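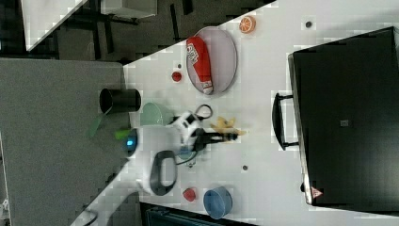
Figure 3. The arm and the object set at the demonstration table during the open day.

4.2 Open day setup

The second part of the study took place during an open day at the Baltlow building in April. Visitors came through the ground floor hall in groups, and the manipulation table was one of the stops on their route. We used the same arm, controller and object set as in the laboratory trials of Section 4.1, so that the two sets of results could be compared. The table was placed near one side of the hall, and visitors stood behind a line of floor tape on the far side from the operator.

The objects were chosen to be easy to name from a distance. They included toy food (a banana, an orange slice, a strawberry), bowls in more than one color, an oval plate, and a red item with white lettering. The large black case was left on the table for the whole day. In the laboratory trials it had been treated as a fixed obstacle, and the collision model already contained it, so taking it off would have meant a new calibration.

Each demonstration followed the same order. The operator (the second author, or Rok Živković when the second author was speaking) restarted the controller and waited for the ready signal. A visitor was then asked to name an object and a place to put it. The operator typed the request as spoken, without correcting it. The arm had two attempts. If both failed, the operator moved the object by hand and the attempt was logged as a failure. Objects were not returned to fixed positions between requests. Each new request started from whatever layout the last one had left, and the full set was put back only when a new group arrived.

We logged 315 requests over the day. Of these, 179 were completed on the first attempt. We excluded 9 requests from all later analysis: in these the visitor changed the instruction while the arm was already moving, and the log does not show which instruction the visitor would have judged the result against.

4.3 Wording of the requests

Visitors did not talk to the system the way our laboratory participants did. In the laboratory, participants read a one-page sheet with sample commands before they began, and most of them stayed close to those samples. No sheet was given out at the open day. Visitors used short forms ("banana, blue bowl"), polite forms ("could you maybe put the strawberry away"), and forms that depended on what had just happened ("now the other one"). The last kind caused the most trouble. The language module keeps no history between requests, and it resolved "the other one" to the object nearest the gripper.

The bowls were a second source of error.
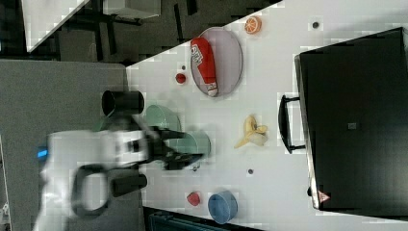
When a visitor said "the green bowl" and more than one object matched, the module picked the match with the higher detection score and gave no sign that there had been a choice. Several visitors took this for a mistake even when the bowl that was picked fit their words. Mārtiņš Vanags, who was answering questions at the tape line, noted these cases on paper, and we added his notes to the log afterward. In later versions the operator's screen lists all matching objects, but visitors could not see that screen and the change would not have helped them.

The banana gave a different kind of problem. Its outline depends on how the peel lies, and the grasp planner had been tuned on a closed shape. With the flaps spread, the planner sometimes chose a flap as the grasp point. The gripper then closed on the thin material and lifted the flap without moving the rest of the toy. We counted these as grasp failures and kept them separate from the language failures described above.

4.4 Speed and safety

Arm speed was held below the laboratory setting throughout. Gareth Sedgwick, who was responsible for safety in the hall, asked for a further reduction after the first group, and we kept the lower value for the rest of the day. First-attempt times from the open day are therefore not comparable with those in Section 4.1, and we do not report them side by side.

The controller was stopped by hand twice. One stop was made when a child reached over the tape. The other was an operator error: the stop button was pressed instead of the confirm key beside it. Neither stop damaged the arm or the objects. The two controls have since been moved apart on the Skikon operator panel.

4.5 Visitor responses

After each group, visitors were invited to fill in a card with two questions: what they thought the arm could do, and what they thought it could not do. Rok Radulović and Ognjen Vasić coded the cards separately and settled differences by discussion. The most common answer to the first question was that the arm could "see" the objects. Answers to the second question were more varied and often referred to a failure the visitor had just watched. The coding scheme is given in Appendix B.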